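Transit camp card index to open to researchers after conservation work

The regional archive in Grudulen will open the card index of the former Vornell transit camp to researchers in August, following a conservation and indexing project that began 3 years ago. The index was compiled by the camp administration during the Second World War and records people held at the site before their deportation by rail.

The cards were kept in 47 wooden drawers, most of which had been stored in a municipal basement in Gratness until the building was cleared. Each card carries a surname, a date of birth, a last place of residence, a date of arrival and, in most cases, a transport number. A smaller group of cards has a second column filled in by hand, which archive staff believe was used to record transfers to local work sites.

Children were entered on the card of a parent when they arrived together. Children who arrived alone, or whose parents had already been deported, received their own card, usually on thinner paper and without an address. These cards had been filed separately at the back of the last drawers and were not included in the typed summary made shortly after the war. The archive has now merged them into the main sequence, with a note of their original position.

Condition and treatment

Damage to the index was uneven. The upper drawers were in fair condition, apart from surface dirt and rusted staples. The lower 6 had been exposed to damp, and many of the cards in them had stuck together in blocks. These were separated by a paper conservation workshop, dried under weights and placed in individual polyester sleeves. A small number could not be separated without loss of ink and have been left as they are until a suitable method is available.

Scanning was done by the Diekmann firm at a temporary station inside the archive, so that the cards did not have to leave the building. Both sides of every card were recorded, including blank reverses. Names were then transcribed twice by separate teams and compared, and any difference was passed to an editor. Where a spelling remains uncertain, the database shows both readings – searches will return the card under either one. 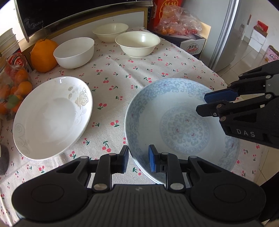
Access for families and researchers

Relatives of people named in the index may request copies free of charge. Requests can be made in writing or at the reading room desk and should include the full name of the person sought and, if known, a year of birth. Former spellings and maiden names are helpful. The archive expects to answer within 40 working days during the first months and more quickly after that.

The reading room will have two terminals with access to the full database. Remote access will be limited to surname, year of birth and card number. Full images will not be placed online for the time being, as the legal review of the handwritten second column has not been completed. The original cards will be issued only where the scan is insufficient for the question being studied, and an appointment is required.

Corrections from families will be accepted. A correction does not change the transcription of the card itself but is added as a separate entry, with its date and the source given. The same procedure applies to entries based on other archives, such as municipal population registers or railroad records. The archive has asked that people sending documents provide copies and keep the originals.

Further work

The second stage of the project covers the camp's correspondence files, which fill about 40 boxes and have never been listed in detail. They include orders for food and fuel, letters from relatives asking for news, and returned parcels slips. Some of the letters can already be linked to names in the card index. No completion date has been set for this stage.

The opening will be marked by a small display of reproductions in the entrance hall, including one of the drawers and a plan of the site. Entry to the display is free. The reading room closes at 4 p.m., and new requests are not taken in the last hour.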